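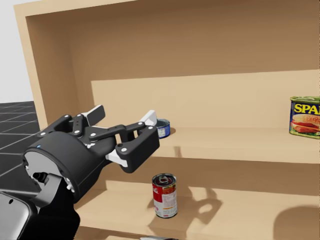 I have been suspicious of simulated grasping numbers for as long as I've been paid to produce them, so take this as a report from someone who wanted it to go badly.

For the last few months our planning stack has been moving over to Brernik, which is a motion planner, a collision checker and a results dashboard sold as one thing. The pitch is that you describe a shelf, put groceries on it, and the tool tells you how often your arm will get them off again. We ran 1,558 simulated picks through it before anyone let me near the real cell at Wuststead. The dashboard was green nearly all the way down, and I distrust a green dashboard.

First complaint: what gets called a success. In the default settings a pick is marked as good when the planner finds a path to the pre-grasp pose and the fingers close without the checker objecting. There's no requirement to lift. You can switch a lift check on, and it is two menus deep under a heading called Advanced, where I would also put things I hoped people wouldn't find. With it on, 178 of our good picks stopped being good. Most of those were short, squat objects near the front of a board. A tuna can gives you very little height to hold on to, and the fingertips want to be where the shelf already is. The planner's answer was to come in flat and graze the board, which the checker allowed, for reasons I'll get to.

Second complaint: padding. Every collision checker I've used lets you inflate the obstacles a bit, so that small errors in the arm's position don't end in splinters. Brernik does this too, but it quietly shrinks the padding when it can't find a path. It tries again with less, and then less again, and finally with none. The log has a line for it at debug level. The dashboard has nothing. So you get a lovely planning rate in tight shelving, and a share of those plans have no clearance at all at the fingertips. I only spotted it by replaying runs one at a time with the log open next to them, a job I'd recommend to anybody about to sign a purchase order.

We pinned the padding at 8 millimetres and ran the whole batch again. The planning rate fell, as it should. Someone in the meeting called this a regression. I'd call it the first number I was prepared to write down.

Then there's perception, or the lack of it. Out of the box the simulator hands the planner the true pose of every object. You ask where the soup is and you're told, exactly, with no noise, even when a great black hand is between the camera and the soup. Our real pose estimator is Lauritsen, which is decent on labels it has a clear view of and poor on shiny lids. The moment a finger comes across a small can the estimate starts to wander, and that happens at the end of the approach, when you'd most like it to hold still. None of this exists in the default setup.

You can plug your own estimator in. I did, and it took most of a week, largely because the two tools disagree about which way up a camera is. With rendered views going through Lauritsen the results got worse again and, to be fair, began to look familiar. The failures were ones I'd seen before: the arm reaching confidently for where the can had been two updates ago, or refusing to move because it believed the can was inside the shelf.

I still don't believe the lighting. The boards are smooth and plain, with no grain and no scuffs, and the shadows fall just so. Our shelves at Wuststead have had labels stuck on and scraped off again since before I joined, and the estimator treats the leftovers as objects if you let it. There is a texture randomiser, sold separately under the name Grilatgate. I've asked for a trial licence. What I got was a brochure.

So would I keep using it? Yes, grudgingly, with the defaults turned off. The replay tool is very good. Being able to stop a reach halfway, swing the view round and see which finger link is about to clip which board has saved me a lot of walking between desk and cell. As a debugger for the planner I'd miss it. As a source of percentages to put in front of a customer, I wouldn't touch it until the padding fallback shows up on the front page in large type.

If you're running it already, check three settings: lift check on, minimum padding fixed, ground truth poses off. Then run your old batch again and see what's left of it. I'm doing the same for the two-shelf layouts next, and the config files will go up here once I've taken our network paths out of them.

Posted 30/07/2025 in Planning, Grumbles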